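Workshop refurbishment, Vudcombe: progress report to the Soomro Fund, October

Work package 2: setting out of shared work surfaces

The period covered by this report was spent on the work surfaces. The wall repairs and the new lighting were signed off in the previous report and are not repeated. Spending remains within the approved budget. One item, edge protection for the surfaces, has been moved to the next period because the supplier changed the delivery slot.

The surfaces are being divided into work areas with blue tape before any permanent line is put down. Users of the Pliker and Planer rooms will work to the tape first, and changes will be made while they are still cheap. 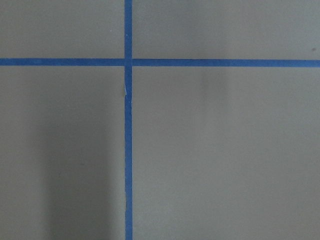 Maham Memon

2.1 Method

Each layout starts from one upright line and one cross line. All other dimensions are taken from the point where the two meet. The working depth agreed with users is 760 mm, measured from the front edge. The cross line is laid in two pieces where it meets the upright, which allows either half to be lifted and moved without disturbing the rest.

Layouts have been drawn for 16 work areas. Tape is down on 10 of them. The remainder depend on the position of the extraction duct, for which the drawing has not yet been issued.

2.2 Condition of the tape

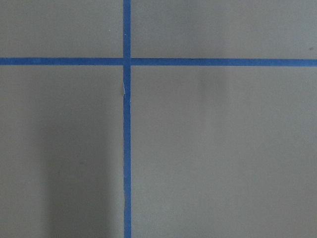
Wear is being recorded by area so that a decision can be made on the permanent marking. Areas are checked at the end of each month and a note is made of lifting, tearing and dirt. The usual place for trouble is the side of a strip, and the left edge of the upright below the crossing is typical, with a thin pale line like a lifted or frayed sliver and a small brownish smudge beside its lower end. Faults of this size do not affect the layout and the tape is left in place. A strip is replaced when its edge can no longer be measured to.

2.3 Changes to the plan

Users of the Planer room asked for wider areas next to the door. This has been accepted and reduces the total in that room by 3. The Pliker room is unchanged.

2.4 Next period

Obtain the duct drawing and tape the remaining areas.
Fit edge protection on delivery.
Obtain prices for painted and inlaid lines.
Report wear results with a recommendation.

No additional funds are requested. The Fund's agreement is sought to carry the edge protection allowance into the next period.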